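We use cookies to remember your preferences and to see which articles people read. Accept all | Manage settings

In defense of the second blanket

By Sânziana Chiriac
July

My aunt Tincuța Lazăr made her bed every morning before she put the coffee on, and she made it in two stages. First came the sheet, pulled so tight you could have rolled an egg across it, and then a heavy green cover that had come with her from one apartment to the next for 32 years. I used to stand in the doorway as a little girl (she never let me help, I was far too slow) and wait for the moment when she took hold of two corners and threw the whole thing up into the air. It hung there for a second and came down with a sort of sigh. Then she went around the bed tugging at it, and then, finally, there was coffee.

I have been thinking about that cover a good deal this summer, partly on account of the heat and partly on account of my friend Tamsin Gilchrist, who came to stay for a week and told me, kindly but firmly, that I was living in the past. Tamsin sleeps under a comforter and nothing else. She shakes it once in the morning and the bed is made. She said the extra layer on mine was a leftover from drafty houses and coal stoves, and that a grown woman with a job and a garden had better things to do at seven in the morning than wrestle with a bedspread.

I didn't have a good answer for her at the time. I am slow at arguments, as I was slow at beds, and usually think of what I should have said while I'm washing up. So here is my answer, Tamsin, and I hope you'll read to the end of it.

To begin with, a bed is a very large thing. In most of our bedrooms it takes up more of the floor than everything else put together, and whatever is on top of it is what the room looks like. You can paint the walls any color you please, but if the bed is a heap of white then you have a white heap with walls around it. I like white sheets, I wouldn't sleep on anything else, but in the daytime I want something over them with some color and some weight, and for me that color has always been dark green. It's a restful color to walk in on when you're tired. It also forgives a great deal, and anyone who has shared a house with a dog will know what I mean! 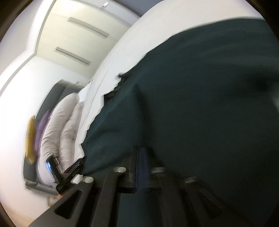

Then there are the creases. Tamsin's chief complaint was that a bedspread never lies flat, and I'll grant her that. You smooth one side, walk around to smooth the other, and by the time you've come back a ridge has popped up in the middle, or a bit of the hem has rolled under itself and sits there looking at you. I used to mind this terribly. When I was first married I bought a spread from Curketex that was supposed to stay smooth by itself, and it did stay smooth, like a tablecloth in a cafeteria, and it slid off onto the floor every night at four. I gave it away before the winter was out and I've never missed it.

These days I pull the thing more or less straight, give it a pat and leave it. A cloth that has been thrown over a bed by a person has folds in it, and in the morning, when the light comes in low from the side, I think the folds are the nicest part. My neighbor Sơn Vi irons his. He has told me so more than once, over the fence, and I admire him for it, and I will never do it as long as I live.

What I will defend to anyone is the couple of minutes it takes. I know perfectly well that the bed will be pulled apart again that night. So will the table be dirtied after it's wiped, and so will my hair be blown about the moment I step outside, and I still comb it. When I had the flu a few winters back and didn't make the bed for days on end, the whole house seemed to drift after it. There were cups on the windowsills and a coat on the stairs, and I was eating crackers standing up. The first morning I felt better I changed the sheets, got the green spread back on, a bit crooked, and then had to sit down on it for a rest. But I'd started, and by noon the cups were in the sink.

There is one point where I'll give ground, and it's the washing. A big spread is a misery to wash. Mine fills the machine so full that the door has to be leaned on, and then it takes the whole line and half the fence to dry. Paraschiva Surdu, who taught me most of what I know about laundry, used to say a dark cover should be washed up to 4 times a year and aired the rest, hung out of the window on a dry morning with its back to the sun so the color wouldn't go. I follow her rule, or I mean to. I missed the spring one.

So no, I won't be changing over to the single comforter, though I slept under one at Tamsin's place last fall and was very comfortable, thank you. I'm keeping my two stages. She's coming again once the weather cools, and the spare room has a green cover of its own folded at the foot of the bed, in case she gets cold.

Enjoyed this column? Sign up for our newsletter and get the next one in your inbox. You can unsubscribe at any time.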